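How to chart pass protection from your couch

Quick version of how I do it. Been meaning to write this up since 2019 and keep getting asked, so ok. You need a replay, something to pause it with, and a chart sheet. Doesn't matter which team.

What you need

A recording of the game. The end zone angle is best if you can get it, the regular TV angle works for tackles and is lousy for guards. I use the Nistel player on my laptop for the frame step, one tap forward, one tap back. Any player with a frame step will do. If yours only skips in chunks, find a different one, you will lose your mind.

Paper. I use a Dewulf notebook, the wide ruled one. Spreadsheet later.

The roster with jersey numbers. Print it. Linemen get swapped mid series and the announcers don't always mention it.

Step 1: Set up the sheet

One row per dropback. Columns: quarter, down and distance, number of rushers, number of blockers, time to throw, result, then one column for each lineman left to right. LT, LG, C, RG, RT. Leave a wide column at the end for notes. Wider than you think.

There's a sheet to print in the files section on Graltel. I made that one in Latex and I'm not touching it again, so if you want an extra column draw it in with a ruler.

Step 2: Watch the whole drive first

Full speed, no pausing. Pencil down. You want the situation in your head before you start grading people. Third and long looks different from first down play action and if you go straight to frame by frame you forget which one your in.

Step 3: Mark the dropbacks

Second time through, write down the game clock for every pass play, including the ones called back for a penalty. Yes, including those. The block still happened. Put a P in the notes and decide later if you want them in the totals.

Scrambles count. Spikes and kneel downs don't. Screens go on the sheet but get an S, because linemen are letting people go on purpose and you can't ding them for it.

The last game I did had 49 dropbacks. That's a long night. Pick a run heavy team for your first try.

Step 4: Count rushers and blockers

Pause right before the snap. Count who's on the line, then roll forward until everybody has declared. A linebacker who steps up and then drops is not a rusher. A back who stays in and looks for work is a blocker, even if he never touches anyone. A back who chips the end and leaves, I count as half and write "chip". Other people don't do halves. Pick one way and stick to it all season.

Step 5: Grade each lineman

My scale, nothing fancy:

2 – won the rep. Defender stopped or steered past the quarterback.
1 – held up. Gave ground but the throw got off clean.
0 – lost. Pressure, hit, sack, or a hold that should of been called.

Go one player at a time. Left tackle, whole play, rewind. Left guard, whole play, rewind. It's slow. Trying to watch all five at once gets you a grade for whoever fell down and guesses for everyone else.

Watch the feet first and the hands second. Guy whose feet stop is usually beaten a beat before it shows up top. On a bull rush look at his hips. If they come up and he keeps going backward, that's a 0 or a weak 1, depending on when the ball came out.

Double teams: both get the same grade unless one of them comes off it and gets somebody else. Then grade him on the second guy.

Step 6: Twists and stunts

The hard part. When the tackle loops around the end, two linemen have to pass off their men, and if it breaks you often can't say whose fault it was. You don't know the call. I put a question mark in both boxes and a line in the notes, then come back at the end of the game. By then you've normally seen them handle the same look again and you can tell who was supposed to go where.

If you still can't tell, leave the question mark in. Don't force a grade.

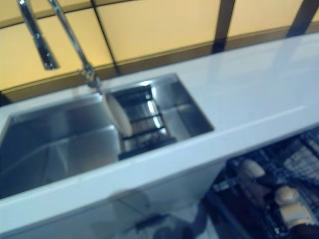

A reader on the Graltel board wrote in to say that question marks wreck the averages, and that it would be cleaner to split the loss, half a 0 to each guy, so the total for the unit still adds up. Fair point for the unit number. For the individual numbers I still don't like it, a center who got hung out to dry by his guard ends up looking bad for something he didn't do. What I do now is keep two totals, one for the line as a unit with the splits and one per player with the question marks thrown out. Takes a minute more.

Step 7: Time the throw

Stopwatch on your phone is good enough. Start at the snap, stop when the ball leaves his hand. Or when he tucks it and runs, or gets hit. Do it at normal speed and do it twice. If the times don't match, do it again and go with the middle one.

You want this because a line can look terrible behind a quarterback who holds the ball forever. Sort your sheet by time later and look at the quick throws by themselves. If there's pressure on those, it's the line. If it's all on the long ones – look at the receivers and the guy throwing before you blame anybody up front.

Step 8: Total it up

Add each column, divide by graded snaps for that player. Not by total dropbacks, people forget this. A guard who missed a series with a cramp shouldn't get zeros for it.

Type it into a spreadsheet the same night. My handwriting goes bad by the fourth quarter and after a couple days I can't tell a 0 from a sloppy 2. Don't ask how I know.

Common mistakes

Grading the result. A sack isn't always on a lineman. Completion doesn't mean the block was good.

Letting the announcers do it for you. Mute it.

Grading tired. I take a 20 minute break at halftime, same as the teams more or less. Get up, eat something, then the third quarter.

Changing the scale halfway. If you get tougher in week six, all your early numbers are junk. Reread your first few sheets before every game.

Comparing one game. One game is nothing. A left tackle facing a great edge rusher all afternoon is going to have an ugly line. Wait till you have a month or so of sheets before arguing with people about it.

Preseason

I chart it for practice only, separate tab. Backups, plain fronts, hardly any stunts. Nice for learning the scale, useless for the numbers. Same for week 18 if the starters are sitting.

If you're starting in the offseason, say March, pull an old game you don't care about and do a single quarter. Then do that same quarter over a week later without looking at the first sheet and compare. If the grades are way off, do another one before you start on your own team.

Will add something on tight ends when I get to it. They get there own column on my sheet now but the grading is still a mess.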